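Nachbarin über mir lässt abends Möbel rücken, was hilft wirklich gegen Trittschall?

Forum > Wohnen & Mieten > Lärm und Nachbarn

kellerassel77 schrieb am 10. April 2018:

Hallo zusammen, ich lese hier schon länger mit und brauche jetzt selber mal Rat. Altbau, Holzbalkendecke, ich wohne im ersten Stock und arbeite viel von zu Hause am großen Tisch.

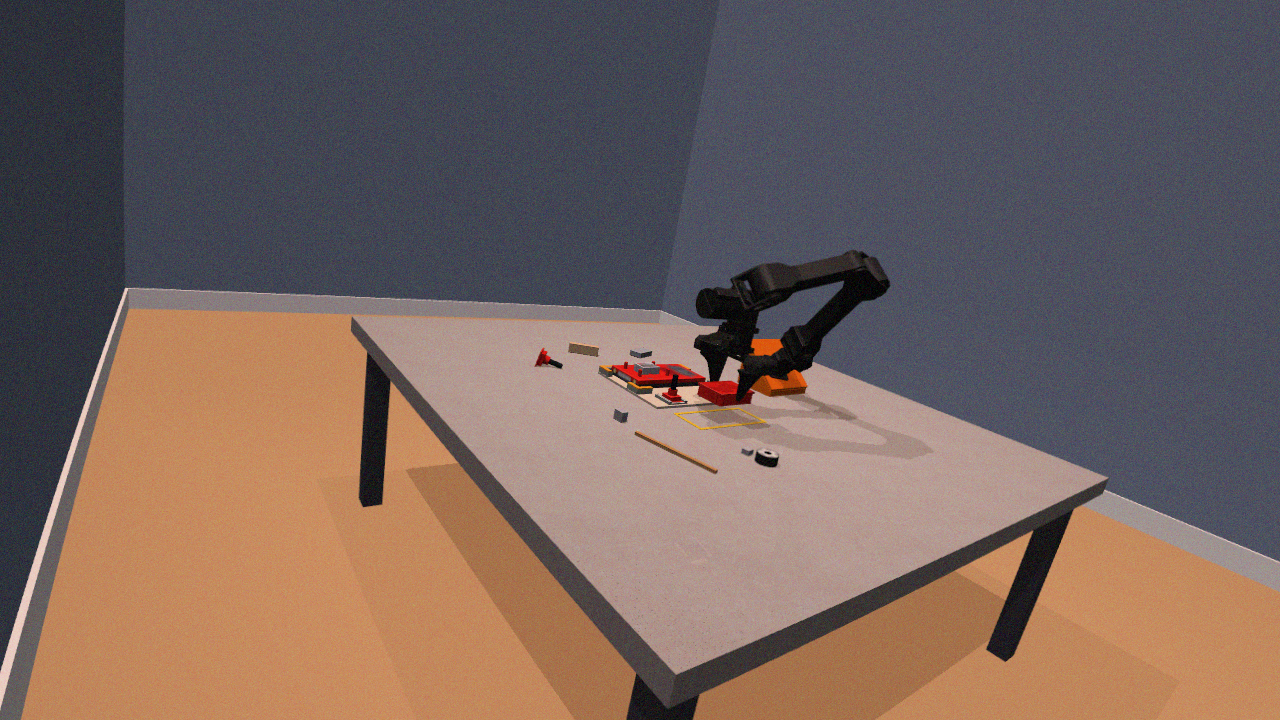
Jedenfalls wird über mir seit Januar jeden Abend gerückt. Stühle, Sessel, keine Ahnung was noch. Es brummt richtig durch die Decke, und zwar so, dass ich es im Bauch merke. Mit der Nachbarin hab ich geredet, die ist total nett und hat auch gleich Filzgleiter drunter geklebt. Besser ist es geworden, aber weg ist es nicht. Jetzt hat mir der Verkäufer bei Murketon eine abgehängte Decke angeboten, Material allein 822 Euro. Lohnt sich das? Oder verbrenn ich da Geld? Bin Mieterin, falls das eine Rolle spielt.

dielenfreund schrieb:

Spielt eine riesige Rolle! Abgehängte Decke ist ein Eingriff in die Bausubstanz, da musst du den Vermieter fragen, und beim Auszug will er sie eventuell wieder raus haben. Auf deine Kosten. Ich würde das Geld behalten und der Nachbarin lieber einen dicken Teppich spendieren, das meine ich ganz ernst. Trittschall bekämpft man oben, wo er entsteht. Unten fängst du nur noch die Reste auf.

moosgruen schrieb:

Naja, so pauschal würd ich das nicht sagen. Wir haben im Schlafzimmer eine Decke mit Federschienen und doppelter Beplankung, und das ist ein Unterschied wie Tag und Nacht. Man muss es halt richtig machen, also wirklich entkoppelt und mit Dämmung im Hohlraum. Wenn da nur Platten an Holzlatten geschraubt werden, kannst du es gleich lassen. Frag mal nach, was in den 822 Euro drin ist.

kellerassel77 schrieb:

Hab nachgeschaut: Holzlatten, Gipskarton einfach, dazu 3 Rollen Mineralwolle. Von Federschienen steht da nichts. Hmpf.

moosgruen schrieb:

Dann Finger weg, jedenfalls von diesem Angebot.

dielenfreund schrieb:

Sag ich doch :) Und @moosgruen, bei euch ist es Eigentum, oder? Das ist eine ganz andere Rechnung. Außerdem verliert man gut Raumhöhe.

moosgruen schrieb:

Ja, Eigentum. Raumhöhe ist im Altbau aber ja wohl selten das Problem! Ich finde es nur schade, wenn hier immer gleich alles mit "bringt nix" abgebügelt wird. Es gibt Leute, bei denen oben keiner mitspielt, und was sollen die dann machen?

treppenlicht schrieb:

Ich misch mich mal ein, wir hatten das gleiche Theater in der Siedlung Biseo. Bei uns war es am Ende gar nicht der Fußboden, sondern ein Sideboard, das direkt an der Wand stand und jedes Mal mitgebrummt hat, wenn jemand die Schubladen zugeknallt hat. Zwei Finger breit abgerückt, Ruhe. Hat uns zwei Jahre Nerven gekostet, die Geschichte, und ich könnte mich heute noch ärgern. Also vielleicht erst mal mit der Nachbarin zusammen durch die Wohnung gehen: eine rückt, die andere horcht unten.

kellerassel77 schrieb:

Das ist eine super Idee, das mach ich! Sie hat eh angeboten, dass ich mal auf einen Kaffee hochkomme. Was haltet ihr von diesen Hiten-Matten? Die werden ja überall angepriesen, 107 Euro für das Wohnzimmer.

dielenfreund schrieb:

Kenn ich nicht. Unter dem Teppich kann eine ordentliche Unterlage schon was bringen, aber achte darauf, dass sie schwer ist. Das leichte Schaumzeug ist nach kurzer Zeit plattgetreten.

nachtfalter_b schrieb:

Ich sehe das komplett anders als ihr alle. Stühlerücken am Abend ist normales Wohnen, damit muss man im Altbau leben. Ich hab mir Ohrstöpsel geholt und fertig. Muss man denn aus allem gleich ein Bauprojekt machen?

kellerassel77 schrieb:

Ich will ihr ja gar nichts verbieten, deshalb frag ich doch nach Dämmung. Und mit Ohrstöpseln telefoniert es sich schlecht (abends hab ich öfter noch Kunden dran). Außerdem hilft das gegen das Brummen null, das geht über die Knochen.

treppenlicht schrieb:

Stimmt, die tiefen Töne kriegst du mit Stöpseln kaum weg. Schreib unbedingt, was beim Horchen rauskommt!

kellerassel77 schrieb:

Kleines Update: Wir haben gehorcht. Der Hauptübeltäter ist ein Schaukelstuhl!! Der steht genau auf einer Diele, die sich bewegt. Die Esszimmerstühle hört man mit Filz fast gar nicht mehr. Der Schaukelstuhl zieht jetzt in die Ecke auf den alten Kanagaratnam-Teppich, den ich noch im Keller hatte. Die Matten bestell ich erst mal nicht.

moosgruen schrieb:

Freut mich! Die lose Diele würde ich trotzdem nachschrauben lassen, das ist Sache vom Vermieter. Aber vorher gucken, ob da Leitungen drunter laufen.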